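Main page | Contents | Robotics portal | Household technology | Recent changes

Print this article | E-mail this article

Household chore automation

Household chore automation is the use of machines to do the small, varied jobs that keep a home or workroom in order: clearing a table, folding washing, putting things back where they belong. It is one of the liveliest corners of robotics, and also one of the most humbling. Machines have vacuumed floors and mown lawns for years, and done it well. Picking up whatever happens to be lying about is another matter, and as of April 9, 2021 no machine on general sale does it reliably.

Background

Factory robots succeed by repeating themselves. A welding arm at a plant meets the same door panel in the same place 2000 times over and never has to wonder what it is looking at. A home offers nothing of the kind! Chairs move, the light changes, and a table that held plates at noon may hold a parcel by teatime. Early chore machines, such as the Jikari table-clearer, dealt with this by asking the owner to tidy up first (which rather spoiled the point).

Delicate objects

Rigid things such as mugs and tins are now handled fairly well. Soft, light or brittle things are far harder, and dried flowers are a lovely test of the problem. The heads shed at a touch, the outline is fuzzy to a depth camera, and the only sensible place to take hold is the stem. A person sees this at once and adjusts the grip without thinking. The Isavier gripper, with its soft padded fingers, was tried on 17 kinds of fragile household object and did best with those that had a clear handle or stalk.

Learning by demonstration

The most exciting progress has come from letting people show machines what to do. Instead of writing rules for every object, a team records many short demonstrations in furnished rooms, using hand-held grippers or sensor gloves, and trains a program on the results. Printed square markers on the walls can help to fix positions. The Lapiņa method began with 200 demonstrations of a single task and grew to 600 in March, with a marked improvement on objects placed at odd angles.

Shop-floor work

Packing benches and florists' workrooms sit somewhere between the factory and the home. The Alton trials put an arm beside human packers, where it passed boxes happily but left the bouquets to them. Speed remains the sticking point, and so does recovery: a person who fumbles a stem simply picks it up again, while a machine often has to start over.
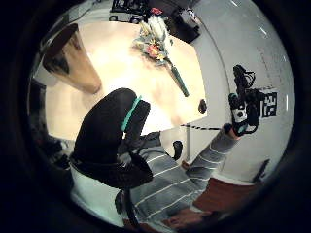 Replying on the article's discussion page, one reader objected that speed hardly matters at home, and that a machine taking all afternoon to clear one table would still be welcome so long as the flowers came through in one piece.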